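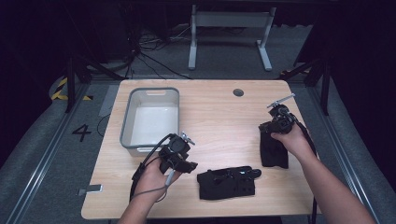 Gloves, Packed

Print this story | E-mail this story

By Areeba Sethi
May 2023

The club had promised the sponsor 131 clean demonstrations, and Sidra was on number 83 when she stopped believing in it.

"It's supposed to learn from us," she said. "What's it learning? That I'm tired?"

"It's learning gloves," said Yasir, without looking up from the laptop.

She squeezed the handles again. Pick up the black glove, lay it in the white bin, take it out, start over. Station 4 had been theirs since the beginning of the month. Station 3 had towels. Everybody wanted towels.

Mr. Tarar came by with his coffee. He had signed them up for the Prestia Cup over the winter, on the strength of a brochure, and he still talked like the brochure. By finals, he said, the arm would be packing gloves on its own, any glove, any table.

"Any glove," Sidra said. "We've got one pair."

"It generalizes."

"From what?"

He drank some coffee. Shahzad Tarar had taught shop for 7 years before the school decided shop was robotics, and she liked him better when he talked about band saws.

She went in slower this time. The fingers closed on the sides of the glove and she lifted it straight up, and on Yasir's laptop the thing filled the whole window.

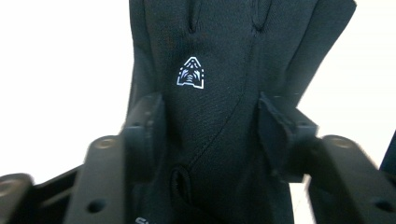
The glove, as the gripper sees it.

"See, that's a good one," Yasir said. "You can see the logo and everything."

"So it'll learn the logo."

"It won't learn the logo."

"How do you know?"

He didn't, and he had the decency to type something. Last year's team, with Zeeshan Sandhu as captain, had trained on mugs from the cafeteria. They went to the finals in Coter with 865 recordings and a banner. The judges put out a mug with a different handle, and the arm reached past it and closed on air – very gently, Zeeshan said, just the way they'd taught it to.

"He told you that?" said Yasir.

"He told everybody that. He's studying accounting now."

Mr. Tarar said that the software had come a long way in a year. He said it to the coffee.

Sidra put the glove down, badly, half folded over on itself. Yasir asked if he should delete that one.

"What would you do," she said, "if you opened a drawer and it was like that?"

"Pick it up."

"Then leave it in."

He looked at Mr. Tarar, who shrugged. Yasir typed *84, messy* and hit the key, and she reached for the glove again from the wrong side.

Comments (3)

magalhaes_fan: Was on a team like this. We had socks. The part with the coffee is our coach exactly.

R. in Skodton: I liked it but does the arm work or not?? Feels like it stops before the finals.

dov77: The mug bit – yes. Ours grabbed the judge's pen.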